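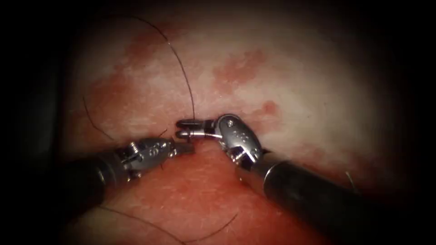
Apuntes de la sesión 4: sutura y nudos sobre tejido

Hola otra vez. Os dejo por escrito lo que fui contando en el aula de prácticas de Ekirport, que sé que con las manos ocupadas es imposible tomar notas (y porque la mitad me pedisteis el orden de los nudos en el pasillo). Está en desorden, como la clase.

Lo primero, el hilo. Cortad menos del que os pide el cuerpo. Con un hilo larguísimo os pasáis la tarde recogiendo bucles, y cada bucle suelto es una ocasión para que se enganche donde no debe. Antes de anudar, mirad siempre dónde está el cabo corto. Siempre! Si lo habéis perdido de vista, parad y buscadlo; tirar a ver qué pasa es la manera más rápida de sacar el hilo entero y volver a empezar.

El pase de una punta a otra. Yo lo explico como quien entrega unas llaves: una pinza no suelta hasta que la otra ha cerrado. Las dos puntas tienen que acercarse mucho, cerca del tejido pero sin apoyarse en él, y el hilo se coge con el extremo de las mandíbulas, no a media altura. Veo a muchos que cierran con fuerza desde el principio. Tranquilidad, que el hilo se machaca y luego rompe justo al bajar el segundo nudo (a mí me pasó 2 veces seguidas en mi primer curso, en Jimville, y todavía me acuerdo de la cara del instructor).

Los nudos. Primero una lazada doble, plana, y se baja despacio hasta que los bordes se tocan. Después una sencilla en sentido contrario, y otra más. Conviene colocarlos todos al mismo lado de la herida y en una línea paralela a ella, igual que los dos verdes que quedan a la izquierda de la hendidura; si alguno cae encima del corte, estorba. Fijaos también en los cabos, que son cortos y van cada uno por su lado. A mí me gustan así, aunque en el cuaderno de Nelent los recomiendan algo más largos para principiantes, y tampoco voy a discutir por eso.

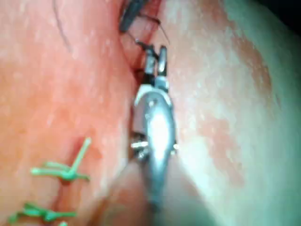
La tensión es lo que peor se explica en una pizarra. Los bordes tienen que juntarse, nada más: si el tejido se frunce o se pone blanco alrededor del punto, habéis apretado de más. Con hilo oscuro es más fácil seguir cómo se cierra la lazada, y cuando se abre en curva hacia la derecha y vuelve hacia las mandíbulas, como ahí, todavía hay sitio de sobra para recolocar la punta antes de tirar.

Para la próxima: traed leída la ficha de Softić sobre nudos planos y practicad en casa con cordón de zapato, 70 lazadas por lo menos. El material se recoge a partir de las cuatro de la tarde.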